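牛皮纸的十来种用法，从厨房到书桌

家里只要有一卷牛皮纸，很多小麻烦都能顺手解决！我是搬家那年开始迷上它的，当时打包剩了大半卷，舍不得扔，就这么东用一点西用一点，用到现在已经离不开了。下面按房间来写，想到哪儿写到哪儿，大家挑自己用得上的看。

厨房

先说抽屉。刀叉抽屉底下裁一张垫上，碎屑、油渍全落在纸上，换季的时候整张抽出来一扔，抽屉底还是干干净净的。裁之前先用旧报纸比个样子，四边各收进去2毫米，放下去就不会拱起来。

炸东西沥油也好用，炸藕盒、炸小酥肉，捞出来先搁在网架上，网架底下铺牛皮纸，比厨房纸省多了（我妈以前一顿饭能用掉半卷厨房纸，看着真心疼）。要注意的是，直接碰食物的一定要买标明食品级的，普通包装用的那种只拿来垫底、接油、包外层。

土豆和洋葱我是分开装的，各用一个折好的牛皮纸袋，袋口卷两道，放在水槽对面的阴凉角落。纸袋透气，又能遮光，土豆不那么容易发芽。面包也可以这样放，外皮能多脆一阵子，不过别指望隔天还跟刚出炉一样。

柜顶！柜顶一定要铺！抽油烟机旁边的吊柜顶上那层黏糊糊的油灰，擦过的人都懂。铺一层纸，半年换一次，我家是每年2月大扫除换一回，八月前后再补一回，再也没有跪在柜顶上拿钢丝球蹭过。

鞋柜和衣柜

靴子里塞揉皱的牛皮纸团，比塞报纸好，不会把油墨蹭到浅色内里。纸团要先揉两遍再展开，再揉，这样才蓬松，撑得住靴筒。毛衣叠好以后中间隔一张纸，拿的时候不会一带一摞，深色浅色也不会互相粘毛。

工具角

刷小件家具、给木勺上油、修补花盆，地上铺一张比一大堆旧报纸利索。边角用美纹纸胶带贴住，别用透明胶，撕起来会带掉地板蜡。螺丝拆下来，直接放在纸上，旁边用铅笔写清楚是哪块板的，装回去的时候一点都不乱。我拆过一把Rurnalo的折叠椅，就是靠这招才没有多出零件来，哈哈。

怎么买、怎么裁

我现在用的是Golob的本色卷，一卷299块，宽幅，贵是贵了点，但真的很耐用，铺桌子、包书、包礼物全靠它。克重选厚一些的，太薄了一沾水就起皱。裁长边不用剪刀，把纸对折压出一道硬痕，用一把钝一点的餐刀从折缝里平着推过去，边又直又快。卷久了的纸会翘，反方向卷紧，拿皮筋箍住放10分钟再展开，服帖很多。

书桌

最后说我自己最喜欢的一招：白桌子铺纸。白色桌面好看归好看，笔印、杯子印、袖口蹭出来的灰印子，一样都藏不住。铺上一大张牛皮纸，边上留出窄窄的白边，颜色一下子就暖起来了，电脑、鼠标垫照常摆在上面。

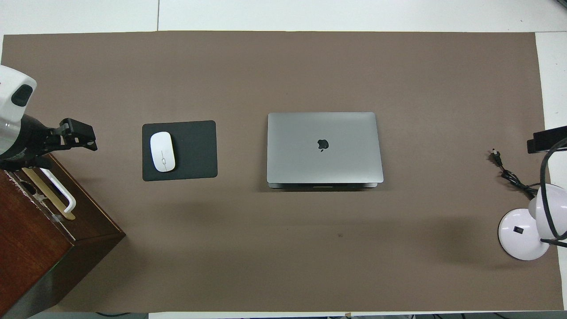
Banafsheh Nazari留言说，她铺的时候四角不贴胶带，用的是可移除的蓝丁胶，每个角一小粒，换纸时一搓就掉，白漆面一点没伤；她还提醒，新纸打开以后先用半干的熨斗隔着棉布走一遍，折痕会浅很多。

熨斗这个办法我马上去试了，真的好用！温度开到最低一档就够，别喷蒸汽，一喷纸就起波浪。蓝丁胶我手边没有，还是老老实实用美纹纸折成小圈贴在背面，也挺稳。

换下来的旧纸别急着扔，干净的部分裁成小方块，夹在平底锅和平底锅之间防刮，或者钉成一本便条挂在冰箱旁边记买菜单子。沾了油的那部分就不要留了，招虫子。

下一篇写玻璃罐，想看哪种尺寸的罐子可以先在留言里告诉我。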